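A morning at the Naludis open house, Clodstead

Clodstead has 3,763 inhabitants according to the board by the bus stop, and a fair few of them seemed to be in the hall when I arrived, trying to work out where to put their shoes. I'd come over from Dullwood, which takes two buses and a certain amount of faith in the second one.

Naludis is a collectors' circle for small, cheerful things of no practical use. Once a year one of the members opens up a home and lets the public in. Entry was 300 pence, a price I assume was set by someone who dislikes pound coins, and included a cup of tea and a printed sheet on the care of plush.

The good part is that you're allowed to pick things up. I've been to museums where breathing near a teapot got me a look, so I spent the first quarter of an hour with my hands behind my back out of habit. By half past ten I had relaxed enough to take an interest in the round table with the white cloth, and in particular the pink and white cat made of little building bricks.

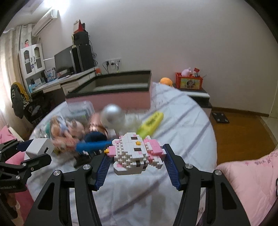
I asked how long such a thing takes to build and was told "an evening", in the tone people use for Sárközi's twelve-part history of the button, which was also on sale in the hall and weighs as much as a toddler. I own a half-built brick lighthouse that has been an evening away from completion for three years.

The bedroom was more my sort of place. There's a point in any collection where the shelves give up and the bed takes over, and I found this very reassuring. The big pink box was open, with a card and a small plush toy still in it, and a clear plastic egg had the bedspread nearly to itself at the front. I have paid good money to see palaces and come away with less to say about the bedrooms.

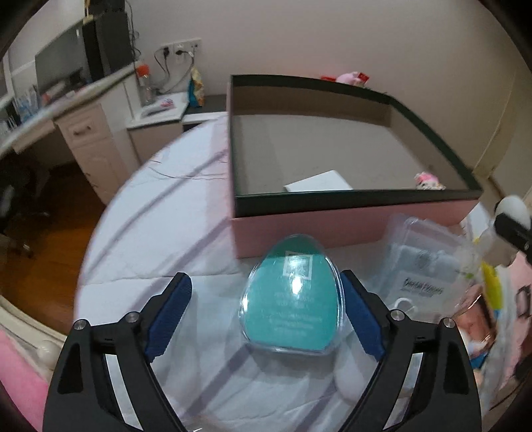
A woman beside me said she had more than 900 pieces at home and had stopped telling her sister. I said I had a lighthouse. We left it there.

Tea was at eleven, in a queue, and strong enough to stand a spoon in. I bought the care sheet's sequel (275 pence, on storage) and just missed the bus back to Dullwood. The next one was in February, or felt like it.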